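Home | Phones | Support | Warranty | Trade-In | Contact

Zelline Mobile Support
Camera and Storage: Frequently Asked Questions
Last reviewed 1/15/18

The following answers apply to the Zelline Totora handset purchased through an authorised dealer. Owners of earlier models should consult the printed guide supplied with their phone, as menu names may differ.

Where are my photos stored?

By default, photos and videos are saved to the internal memory of the phone. If a memory card was present when the phone was first set up, you will have been asked to choose between the two. The choice may be changed at any time under Settings, Storage, Save Location. Changing this setting does not move files that have already been saved.

Can I move existing photos to a memory card?

Yes. Open the Gallery, press and hold one item, select any others you wish to transfer, and choose Move from the menu. Do not remove the card or switch off the phone while the progress bar is showing. Transfers of more than 584 items are divided into batches, and the phone will ask you to confirm each one.

Why does the phone report that storage is full when I have deleted my photos?

Deleted items are held in the Recently Deleted folder for 35 days and continue to occupy space during that period. To remove them sooner, open the folder and select Empty. Items removed in this way cannot be recovered by Zelline or by your dealer.

What does error 203 mean?

Error 203 is displayed when the camera is unable to write to the memory card. Switch off the phone, remove the card, check that the contacts are clean, and replace it. If the message returns, copy the contents of the card to a computer and format the card in the phone. Formatting erases everything on the card.

How do I adjust exposure before taking a picture?

Touch the part of the screen you wish to expose correctly, then slide the sun symbol up or down. The setting is cleared when the camera is closed. To hold it for a series of pictures, press and hold the same point until the word Locked is displayed.

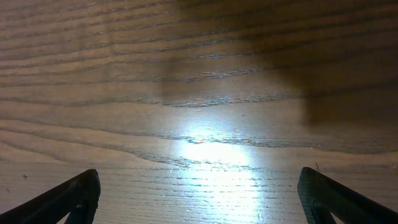
Wood grain with reflected light.

White balance is adjusted separately. In Manual mode, select the WB symbol and choose the setting that best matches the light in the room. Automatic white balance remains suitable for most users and is restored whenever Manual mode is turned off.

Does the phone add my location to photos?

Only if you have allowed it to. Location tagging is turned off when the phone leaves the factory. Customers who have turned it on may remove the location from a single photo by opening Details in the Gallery and choosing Remove Location. Copies that have already been sent to another person are not affected.

Will a software update delete my pictures?

Updates are not designed to alter personal files. Customers are nevertheless advised to keep a separate copy of anything they value. The May update changed the colour of several Gallery symbols and moved the Sort menu to the top right of the screen. It made no change to the way files are stored.

Is a cracked lens cover covered by warranty?

Accidental damage is excluded from the standard warranty. Where the cover has cracked without impact, the phone may be submitted to an authorised service centre for inspection. Approved repairs are normally completed within 11 business days of receipt. An inspection fee applies if the damage is found to be accidental, and you will be notified of the amount before any work is carried out.

Whom should I contact if my question is not answered here?

Please write to the Customer Support Office, to the attention of Hiyori Sasaki. Enquiries concerning a repair already in progress should be directed to Chiyo Imai, Service Centre Liaison. Quote the serial number shown under Settings, About Phone.

Related topics
Choosing a memory card for the Totora
Transferring contacts from another phone
Battery care and charging
Using the Osard clip-on lens
How to book a repair

Contact us | Privacy | Terms of use | © 2018 Zelline Mobile. All rights reserved. | Back to top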